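A morning at the Ostden open day

I'd been meaning to get to the Ostden robotics open day for years, and this time Latifa El Khatib rang me the night before and said she was driving, so I had no excuse left. We got there early enough for a good parking spot and a cup of tea, and Fouad Zaki met us at the door with our name tags (mine was spelt properly, for once!).

Most of the morning went by in the gripper room. They had 2 on the go, a plain parallel one from Riron and a three-fingered one from Skokesano, and you could try either of them in a simulated kitchen before having a turn with the real arms next door. Jingyi Mao looked after the simulator and was wonderfully patient with us. I started with the parallel gripper and the job of coming up to a cupboard door from above, with the view taken from just behind the fingers.

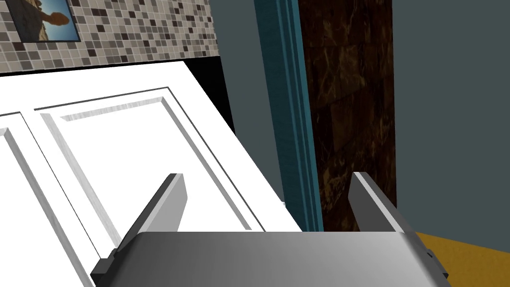 It's harder than it sounds, judging distance from that close in, and I kept wanting to lean sideways in my chair to see past the fingers. Latifa preferred the Skokesano - she liked how it settled around a mug - but I found the simple one easier to aim, and I'd pick it again for doors and drawers.

Next door Pylyp Derkach let us feel the weight of the real ones, and told us they'd put up to 241 hours on the older pair of finger pads. The colour had worn off the tips. We had a lovely long chat about controllers too, and I came away favouring the joystick over the little keypad.

Lunch was soup and very good rolls. They're hoping to run another day in June, and Latifa has already offered to drive.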